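Meter comms notebook, carried on from the last book

Still on the power line carrier trial. The supplier summary for Villero landed and I have read it twice, the second time with a pencil. It says the feeder is "fully visible". It gives one read success figure for the whole month and no breakdown by hour, which is the only thing I wanted.

What we have ourselves: 1175 meters on the Villero feeder, of which 34 have never answered to anything. The summary leaves those 34 out of the sum because they are "pending commissioning". They were installed in June. At what point does a meter stop pending and start being broken? I would put them back in and see what the headline looks like then.

The Evirent head-end counts a meter as read if it gets one good register value in the day. Fine for billing. No use at all for outage detection, which is what the business case was sold on. A meter that answers at three in the morning when the line is quiet and then says nothing until the next night is a success by their count and a blind spot by mine.

Asked for the raw poll log. Was told it would be large. Said I had a disk.
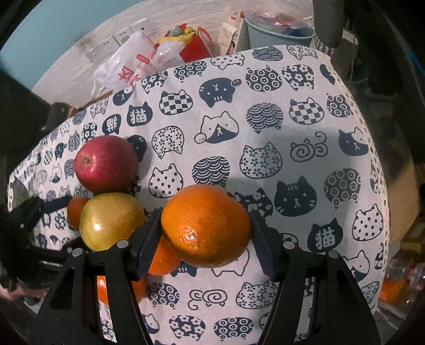

Skovum, January 12, 2020

Raw log arrived, covering one day only. 3808 lines of it are retries. Loaded it the slow way because the timestamps are in two formats, one from the concentrator and one from the head-end, and they disagree by an hour on part of the file. Somebody has a clock on summer time in the middle of winter. Corrected by hand and marked the rows I touched.

First look, by hour: the evening is bad. Replies fall away from late afternoon and come back after people go to bed. That is what anyone would expect from noise on the low voltage side (chargers, cheap lighting, whatever is in the kitchens), but one day of log proves very little and I am not going to write it up as if it did.

Second look, by distance from the substation. I expected the far end to be worst. It isn't, at least not clearly. There is a cluster of poor ones near the middle, all behind the same link box. Could be a bad joint, could be a filter fitted on the wrong side, could be that the address list is wrong and they aren't behind that box at all. I have been caught by the address list before. Don't send a crew on the strength of this.

Bench test with the Güler coupler. Put two meters on the long drum of cable with the noise source between them, 22 runs. Clean line, everything gets through. Noise on at the low setting, still everything. Noise on at the high setting, they drop out and the link takes minutes to re-form, far longer than the datasheet says. Repeated with the meters swapped over and got the same, so it isn't one poor unit. It might be the coupler. It might be my drum, which is wound tight and is nothing like a cable in a street.

Not convinced by the proposal to add repeaters. It was in the first draft of the plan, before anyone had measured anything, and it is still there in the same words. Repeaters will lift the daily read figure and everyone will be pleased. Whether they help at six in the evening I can't say from what we have.

To do:
get a full week of log, one clock, one format
check the link box against the paper drawing
lay the cable out straight in the yard and do the high noise runs again
ask Evirent what "visible" means, in writing

Left the noise source on charge. Fuse in the blue extension lead is gone again.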